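Chamado 93 -- Célula Maderel de dois braços: garra direita perde a borda do tecido

Produto: célula Maderel, kit de arrumação de mesa. Estado: em acompanhamento. Aberto em 2025-04-09.
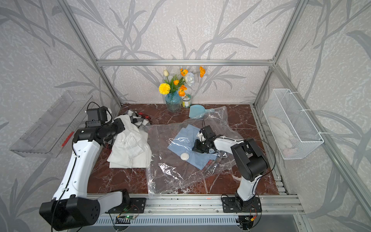 Gunhild Hviid perguntou logo na abertura se o kit vendido para arrumar mesas aguenta tecido dobrado e plástico fino juntos, porque a ficha comercial fala em "objetos domésticos leves" e não separa um caso do outro. Queria também saber se a falha entra na garantia ou se seria cobrada como ajuste de aplicação.

Resposta do suporte: a ficha cobre os dois materiais, mas o perfil de fábrica da garra foi feito para peças rígidas. Para pano e saco plástico existe o perfil "macio", que vem no pacote Hidard e precisa ser ativado à mão. O atendimento fica dentro da garantia até sabermos se há defeito de peça.

Sintoma relatado
O braço direito desce sobre o pano azul claro dobrado, fecha a garra e sobe sem nada, ou sobe com uma camada só e desfaz a dobra. Com o saco transparente amassado no meio da mesa piora: a garra pega plástico e pano ao mesmo tempo. O braço esquerdo, que trabalha no monte de pano branco, não apresenta o problema. O controlador não registra erro, e o ciclo termina como concluído.

Ambiente
Controlador Zosora, versão 2.34. Pacote Hidard instalado, perfil de garra no padrão de fábrica. Tampo com estampa de mármore escuro, marrom-avermelhado. O cliente usa a rotina Han, que manda separar os tecidos antes de recolher os objetos pequenos.

Verificações feitas

Passo 1. Reinício do controlador e nova referência dos dois braços. Sem mudança.

Passo 2. Leitura da abertura da garra direita com a régua do kit. Medida dentro do especificado, dedos paralelos. Descartado desalinhamento mecânico.

Passo 3. Troca de lado: a rotina do pano azul foi passada para o braço esquerdo. A falha acompanhou a rotina e não o braço. Isso praticamente elimina motor e cabo da garra direita como causa.

Passo 4. Altura de aproximação. O valor gravado deixava os dedos parados 2 mm acima do tampo. Para um bloco ou um frasco isso serve. Para pano dobrado, não: a garra fecha acima da camada de baixo. Baixamos para zero com limite de força ligado.

Passo 5. Perfil "macio" ativado. A força de fechamento caiu e a velocidade de subida também. Atenção -- o perfil só vale depois de salvar e sair do modo de edição. Na primeira tentativa o cliente salvou sem sair, e o controlador continuou com o valor antigo sem avisar. Registrado como pendência de software.

Passo 6. Plástico transparente. A detecção do Hidard confunde o saco com o tecido que está embaixo dele. Orientação dada: na rotina Han, colocar "retirar filme" como primeira etapa e só depois liberar o pano. Objetos pequenos pousados no tecido, como a tampinha branca redonda sobre o pano azul, devem sair antes da dobra, senão vão junto.

Resultado dos testes
Antes dos ajustes, com o saco sobre a mesa, o cliente contou 34 pegas certas em 93 tentativas. Depois dos passos 4 e 5, com a ordem nova da rotina, contou 84 em 93. As nove falhas restantes foram todas na etapa do filme, quando o plástico estava muito esticado contra o tampo.

Comentário do técnico: o resultado é aceitável para pano, mas o plástico continua fraco. Não recomendo prometer essa tarefa em demonstração comercial sem a ponta de dedo emborrachada, vendida à parte. O manual precisa dizer isso na página do perfil, e hoje só diz no anexo.

Pergunta do cliente, por telefone: a ponta emborrachada exige nova calibração? Sim, só da garra em que for montada. O assistente do Zosora pede o comprimento do dedo, que vem gravado na própria peça. Não é preciso refazer a referência dos braços.

Pendências
-- Aviso na tela quando o perfil é salvo sem sair da edição. Encaminhado à equipe do Zosora.
-- Correção da ficha comercial: separar tecido e filme plástico.
-- Envio de um par de pontas emborrachadas para teste, sem custo, enquanto o chamado estiver aberto.
-- Cliente repete a série com as pontas novas e manda o registro do controlador completo, não só o resumo.

Próximo contato ainda em April, depois da chegada das pontas.

Correção na linha anterior: ainda em abril.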